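Laurențiu Vlad
April 21, 2019

My aunt turned 82 last week and asked me to help her write down the family recipes before they slip away. I said yes before I had thought about it for even a second, so I guess that's my spring taken care of!

I had no idea how much there was. She cooked for years in the lunchroom at Prakmont and everything she learned there came home with her – the bean soup, the plum dumplings, a cabbage thing that has a different name depending on which cousin you ask.

She doesn't measure. I asked how much flour goes in the dumplings and she said "until it feels like your earlobe," and then she made me touch my earlobe, and then the dough, and I have to say they were pretty close.
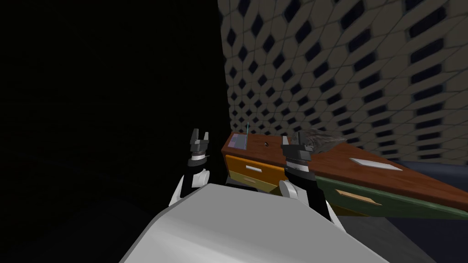
A wooden desk against a patterned wall.

So now I write it her way first, and then I weigh things quietly while she's looking for the other spoon. Both versions go in. My cousins in Wanlow only want the grams, but I think they'll be glad of the earlobe someday.

We have 30 recipes down so far, and over half of them begin with an onion. I asked if any could be done without one and she thought it over very kindly and said no.

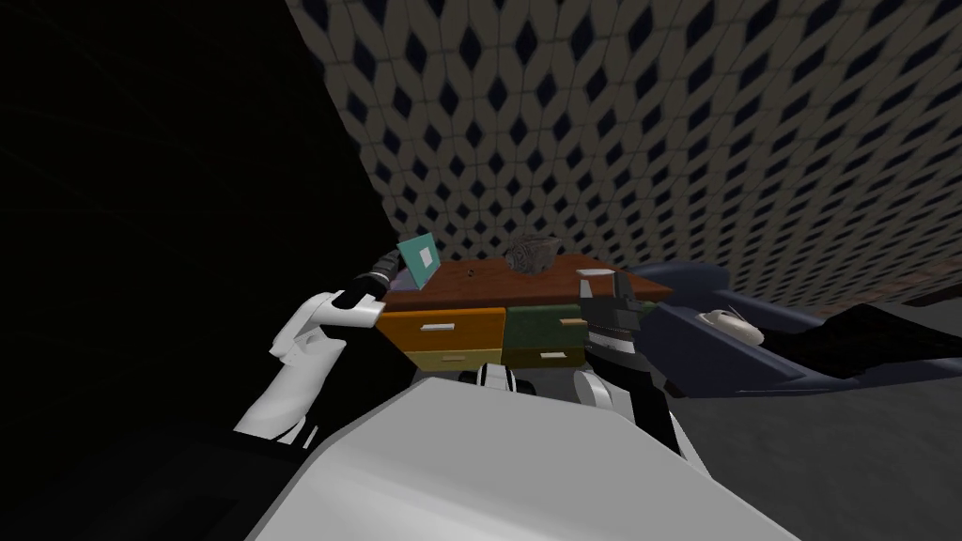

The hard ones are the holiday breads, where she keeps stopping to tell me who used to eat which end of the loaf. I've started writing that down too, in the margins, and it's getting to be my favorite part.

If anybody from the old Niment street has the walnut roll with the orange peel, please send it to me by the middle of May. She remembers the taste and who baked it, but she never got the recipe, and I would love to put it in front of her!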